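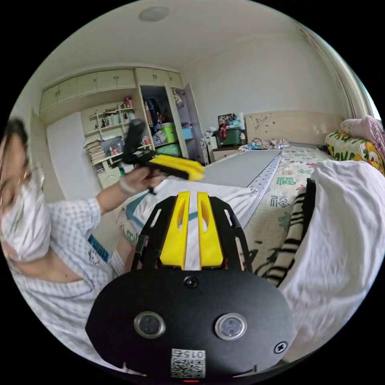 The bed in the front bedroom, July.

We have been in the Stornard house for nearly 3000 days now, and in that time I have moved the bed four times. It is back where it started. It fills most of the room and there is not much to be done about that, so this month I quit trying to make the room bigger and worked on making the bed easier to deal with.

The main problem was the bedding. We had too much of it. I pulled everything out of the hall closet on a Monday morning and put it on the floor in piles by size. A good part of it was for a twin bed we sold before we moved here. There were also fitted sheets that had lost their elastic, and a comforter I kept because it was a gift. I bagged up the twin sheets and the comforter for the animal shelter. The bad fitted sheets went in the rag box in the garage.

What stayed was three sets of sheets, two blankets, one light quilt for summer and one heavy one for winter. That fits on a single shelf with room left over. Each set of sheets goes inside one of its own pillowcases, so I can grab one bundle and be done. I had read that tip years ago and ignored it. It works fine.

The new sheets are cotton percale from Ondomix. I paid $50 for the set on sale, which seemed fair. They wrinkle, and I don't iron sheets, so they stay wrinkled. They are cooler than the jersey ones we had before and they don't pill. The pockets are deep enough for our mattress, which has a topper on it. The old ones used to pop off the corner by the wall at about two in the morning.

That corner is the hard one. The far side of the bed doesn't leave room for a person to stand, so I do it first, kneeling on the mattress, then the other far corner, then the two near ones. If I start with the near side I end up pulling the whole thing loose when I crawl over it. The top sheet goes on with extra length at the head so there is something to fold down. I tuck the foot and leave the sides hanging. My mother tucked all the way around and I spent my childhood kicking it free.

I also replaced the mattress pad. The old one was quilted and had bunched up into lumps at the foot. The new one is a Dridow, flat, with a stretchy skirt. It has been washed twice and hasn't shrunk that I can tell. The tag says low heat, and low heat in our dryer means two full cycles, so plan for that if your dryer is as slow as ours.

Pillows took longer than they should have. I tested them by folding each one in half and letting go. The ones that stayed folded went out. That left us with two, so I had to buy two more, and I'm still not sure about them. They are too tall for me and fine for anyone who sleeps on their side. I may open a seam and take some of the filling out.

The bigger job was under the bed. I had been using it for storage without any kind of plan – wrapping paper, a box of cords, a suitcase with another suitcase in it. I got 6 low bins with lids from Ambaye and measured three times before ordering, and they still only clear the side rail with half an inch to spare. The winter quilt takes up one by itself. Sweaters are in two more. The cords went to the garage with the rags, where I can ignore them properly.

All of it came to $215 with the sheets, the pad, the pillows and the bins. I had wanted to stay under two hundred. The bins were the part that put it over.

Making the bed takes a few minutes now, and changing it takes maybe ten. I do the sheets on the weekend and the pillowcases again midweek if I remember. The summer quilt goes on folded across the bottom half, and it usually ends up on the floor by morning – it's been too warm for it.

Next is the closet in the same room. The rod sags in the middle and I need to find out if there is a stud behind it before I hang anything heavy there again.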